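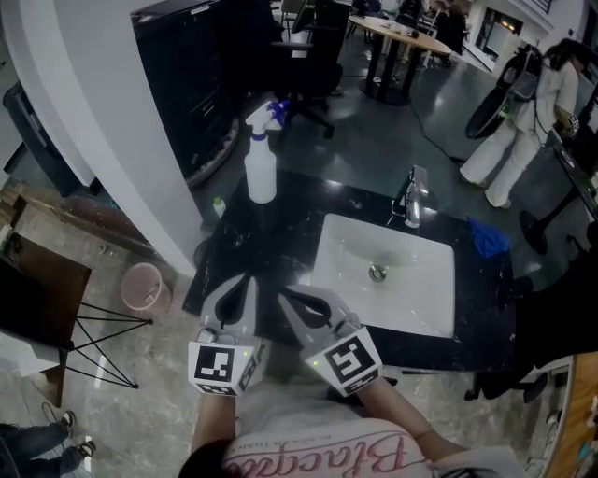

Sink station, both grippers over the front edge of the counter. Blue cloth to the right of the sink, spray bottle at the left rear.

April, 3 pm, Coro notebook

Marisa asked me to write the station rules down properly, which I have been promising to do since the Santoro visit (sorry, Marisa!), so this is my attempt before I forget half of what we agreed over lunch.

First, the start pose. Both grippers go over the counter, fingers open, and you hold them still for 3 seconds before you touch a thing. I know it feels endless when you're on your seventieth wipe-down of the afternoon, but the Clirotora check throws out any take without it, and I would so much rather wait than redo them.

Second, keep your sleeves and cuffs off the marker blocks. Tiziana lost a good stretch of take 1279 that way and was very gracious about it. Look for the green light too before you begin.

Third, the floor. Cables get run along the wall or taped down, and anyone passing through gives the person at the sink an arm's length of room. People holding grippers are looking down, bless them, and won't see you coming.

We stop at 80 takes per person per day. I'd like it to be 70, and Tiziana agrees with me, but that's for Wikodus to sign off.

Still to settle: who wipes down the finger pads, and with what. I'll ask Marisa tomorrow.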